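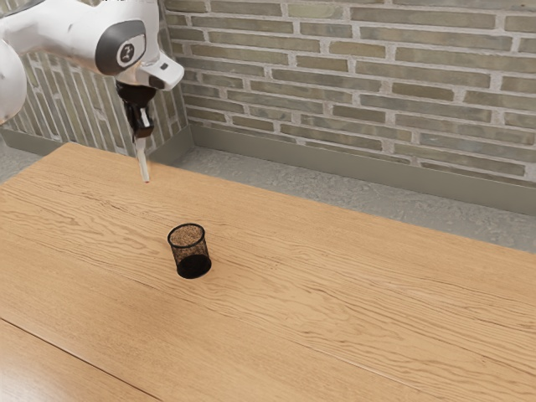
4. Setting up the pen cup scene

Load the simulated bench before you switch on the real arm. The Vimudton scene file opens with the arm parked at the back corner of the table, and the only thing to aim at is the black mesh pencil cup. Use it as your reference for the steps below.

4.1 Open the scene and press Home.
4.2 Set the travel speed to 50 mm per second. Leave it there until section 6.
4.3 Set the approach height to almost 1000 steps on the Z counter.
4.4 Save the pose as START.

Note: Anyone sharing the Skikosard workshop bench should save to their own folder – the default one is cleared every Sunday.

4.5 Load the marker from the parts menu and place it in the cup.

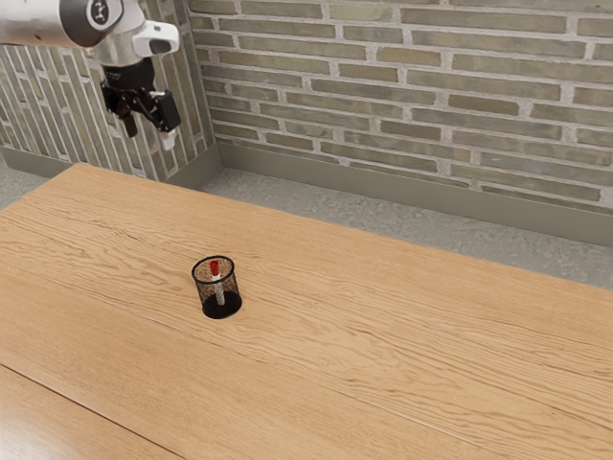
Marker in the cup, red cap up. Gripper clear of the table.

4.6 Jog the arm down in small moves. Stop well above the rim.
4.7 Switch to the second view and check the finger position against the cup before going any lower.

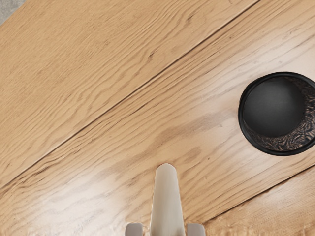 If the position is out, go back to START and repeat from 4.6. Do not correct sideways at low height, as the fingers may catch the rim.

Caution: The simulated fingers do not bend or break. The printed ones do. Run the whole routine in the simulator 2 times without a collision warning before sending it to the arm.

4.8 Export the routine and go to section 5, Wiring the stop button.

Section 4 revised by Idun Åberg, May 17, 2020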